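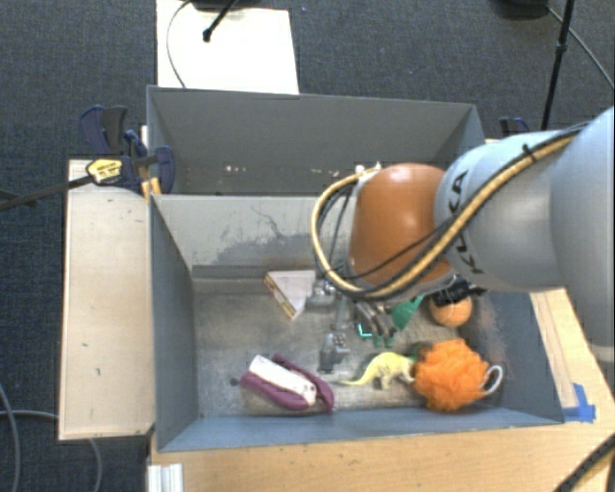

Porto, 14 de julho de 2019

Domingo no laboratório, e com gosto! Vou contando aos bocadinhos como anda a recolha de exemplos para o sistema de preensão. Fio longo, aviso já 🧵

A ideia é simples de dizer e demorada de fazer: o braço tenta agarrar uma coisa da caixa, guardamos o que a câmara viu, o que ele tentou e se a coisa veio ou não. Depois repete. E repete. E repete.

O sortido de hoje está uma maravilha. Esponja de banho laranja, um bicho amarelo de brincar (lagarto ou dinossauro, as opiniões dividem-se), uma coisa roxa e branca com ar de agrafador, e mais umas peças meio escondidas por baixo do KUKA.

A minha preferida é a esponja. É fofa, muda de forma quando se lhe toca e ainda tem um cordão branco de lado. Para nós é a coisa mais fácil do mundo de apanhar, para um modelo que só viu blocos rígidos é um mistério completo!

O bicho amarelo é outra conversa: cauda fina, dorso arqueado, patas curtas. Agarrar pelo dorso parece-me óbvio, mas não quero ser eu a dizer-lhe isso. Quero que saia dos dados.

Meta do dia: 200 tentativas. Vamos em 108 à hora a que escrevo, com uma pausa para café que se prolongou um bocado (culpa minha).

Guardamos as falhadas todas, sim. Perguntam-me isto imensas vezes. Se só ficarmos com as que correm bem, o modelo nunca aprende a distinguir uma boa pega de uma má.

A cada 10 tentativas baralho os objetos à mão. Na primeira semana não fazia isto e o conjunto ficou cheio de cenas quase iguais, 27 sequências que tive de deitar fora. Doeu.

Outra lição dessa semana: grampos bem apertados nos cantos das caixas. Uma caixa que desliza um centímetro estraga-nos a calibração e só se dá por isso horas depois.

A Ritu Malhotra escreveu o programa que regista tudo, chamámos-lhe Gradel. Este mês passou a guardar também a força no fecho dos dedos, e estou felicíssimo com isso, porque nos objetos moles a imagem sozinha conta pouco.

As marcas no fundo da caixa e na divisória ficam como estão. Quero riscos e manchas nos exemplos, para o modelo não estranhar quando lhe dermos uma caixa usada.

Se tudo correr bem, em dezembro publicamos o conjunto completo, com falhas e tudo. Quem tiver sugestões de objetos difíceis, mande! Já tenho na lista um molho de chaves e uma meia.

Volto ao braço, faltam 92.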